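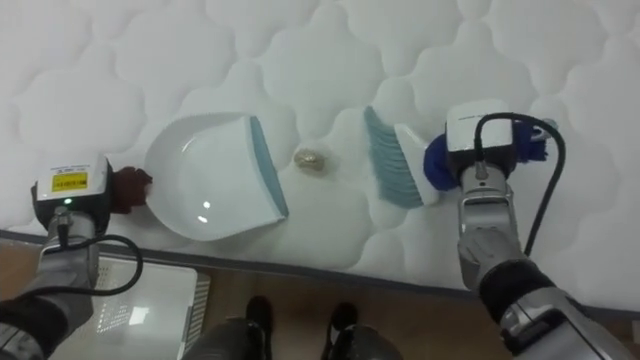

According to Mevum, a reader of our newsletter, the mattress she sent back after 13 nights was still leaning in her hallway in its plastic when the refund came through, and a courier later told her to "just leave it at the curb."

Mevum signs her letters with one name, and hers is the complaint we hear most. Jirken, the sleep consumer group, today asked mattress sellers to say plainly what happens to beds returned during a "risk-free" trial. We wrote to the Wisteo and Lefèvre stores in our area in spring with the same four questions. Wisteo sent a brochure. Lefèvre said returned beds are "given a second life where possible," which could mean nearly anything.

We would like to believe it. But a bed that costs $900 new and shows up at a discount outlet for $400 has been somewhere in between, and the tag on it rarely says where. Was it cleaned? By whom, and how? Did the cover come off, or was it wiped down and bagged again?

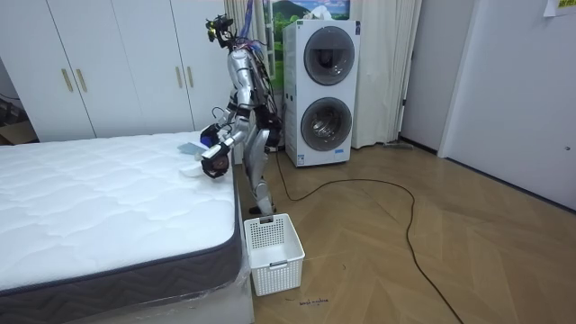

Posted by the Jirken Press Desk, Media Contact
September 22, 2019

Sellers like the word "refreshed." We asked for a definition and got none. Until there is one, Jirken suggests that shoppers treat it as meaning "used."

The group is asking for a printed label on every resold mattress giving the date of first delivery, the number of nights it was out, and the cleaning method. It also wants the trial terms moved out of the fine print. In the contracts we read, a customer had to keep the bed for 30 nights before asking for a refund, a rule that did not appear in any of the ads.

Replies from sellers will be printed in full in our November newsletter. Blank pages will be printed too.

Shoppers who have returned a mattress can send a copy of the paperwork to the Jirken office. Please black out card numbers first.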